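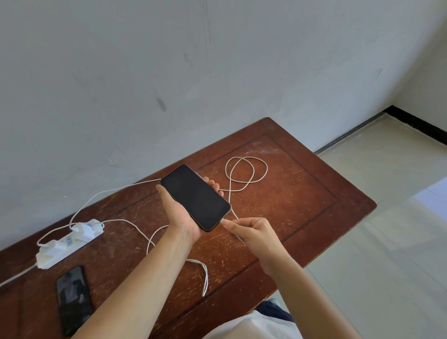 Miyuki Shimada wrote in after our last column on phone batteries to say that she has charged hers overnight, every night, for years, and would like to know what she is supposed to be afraid of. Very little, according to Sena Sowah, whose repair shop Fonard is on the high street in Valance. He read her letter twice and said he would be happy to have her as a customer, though he doubted he would see her often.

"People come in worried about the battery and the battery is fine," he said. "They've got a pocketful of fluff in the socket. I clean it out and they think I've done something clever."

Sowah has been mending phones for 15 years, first at a market stall in Baltell and then in the present shop. He keeps a paper ledger. On the afternoon I visited, the last entry was numbered 1,950, and he reckons a good part of those jobs could have been put off or avoided. He charges for cleaning a socket only if it takes him longer than the kettle does.

On overnight charging he has no strong views. Modern phones slow the current down as they fill up, he said, and heat does more harm than hours. He objects to phones being charged under pillows, and on car dashboards in summer. His own sits on the kitchen worktop with the case off.
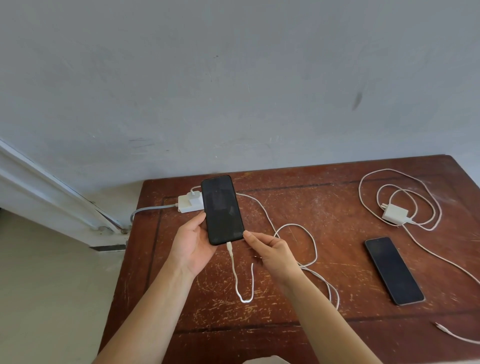
Charging by cable at a table.

What he does feel strongly about is cables. He had two in a drawer that customers had left behind, both split near the plug, and he took them out to show me where the outer layer had come away. He told me most of them go in the same place. "They pull on the wire. Hold the plug and pull the plug. My mother taught me that with the iron."

He was less sure when I asked how long a phone ought to last. His assistant, Ayane Sekiguchi, answered from the back room that hers was her brother's old one and had been given a new battery in January. Sowah said that was fair enough, but she worked in a repair shop. For everyone else he would look at whether the maker still sends out security updates. Once those stop, he tells people so and lets them decide.

He does not sell new phones. A firm called Duman asked him to put a display in the window and he turned it down, mainly over the size of it. He does sell chargers, and he would like people to buy one decent one and look after it.

"I had a man in who'd bought two cheap ones in a month," he said. "I asked him what he'd spent. He didn't want to say."
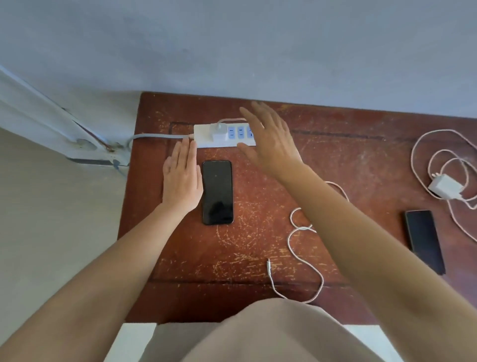
A phone and a power strip on a well-used table.

Power strips came up as I was leaving. Phone chargers draw little, and a few on one strip will not trouble it. Heaters are another matter and should go straight into the wall. He would also like people to stop plugging one strip into another, a habit he admits he had himself until his landlord saw it.

The shop shuts for lunch, and there is no need to book for a battery.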